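Ticket 1515 - sorter board, ball sticks in blue panel
Opened by: Mayu Kikuchi
Assigned: Rostam Rahimi
Opened: 12 Jan 2020
Status: open, waiting on part
Location: Tudton playroom, green table

**Problem as reported**

Ball goes in the hole on the blue panel and won't drop. Kids push it, it sits there, they get bored and go find something else. Pink panel hole fine last time I tried. Yellow one I haven't checked properly. Board is the Lukholm one, the one we've had since July. Can someone look before the next open session pls. - MK

**First look (RR)**

Tried it with the red ball, went through no trouble. Tried the tan one, stuck. Pushed with thumb, moved a little, came back up when I let go. So could be the ball, could be the hole. Didn't want to force it, the panel edge has a bit of paint buildup and I can't tell if that's new.

Mayu, which balls are supposed to go with this board? The gray bin has everything in it now. Bricks, play food, the spiky one, whatever. I don't beleive half of that came with the sorter.

**Reply (MK)**

Original set had its own balls in a drawstring bag, bag is long gone. Parts sheet from Lukholm says 3 balls, doesn't give a size, very helpful. I think the tan one is from the Iwasaki ramp set?? Same sort of color anyway. Everything got tipped into one bin when we moved the shelves. Left the board and bin as they were on the table so you can see where it sits.
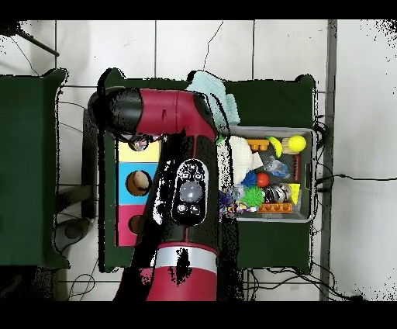 ## Steps tried

1. Tan ball out. Had to press up from underneath with a spoon handle. No damage I can see.
2. Wiped hole edge with damp cloth, let dry, retried. Same.
3. Light sand on the inside edge, 120 grit, only a couple of turns. Ball goes lower now but still hangs. Stopped there, don't want the hole so wide the other balls rattle.
4. Tan ball in the Iwasaki ramp: rolls clean all the way down. So Mayu is prob right about where it belongs.
5. Spiky ball: don't. It grips the edge and you will be there all day.

## Still to do

- Sort the bin. Sorter stuff seperate from the rest, new bag with a label on it. Mayu has bags.
- Take out the crinkly clear plastic thing while you're in there, and the little white triangle unless somebody knows what it goes to.
- Yellow panel, something small and shiny at the opening near the top. Screw head? Loose bit? Check it before kids are back on the board. If it's loose the board comes off the table, no discussion.
- Asked Nundine for a replacement ball set, they quoted 14 days. Will update when it ships.

**Note (MK)**

Tan ball now in the ramp box. Bin sorting I can do tomorrow morning. Pls don't close this til the yellow panel is looked at.

**Note (RR)**

OK. Leaving open. Screwdriver's in the top drawer if you get to it before me.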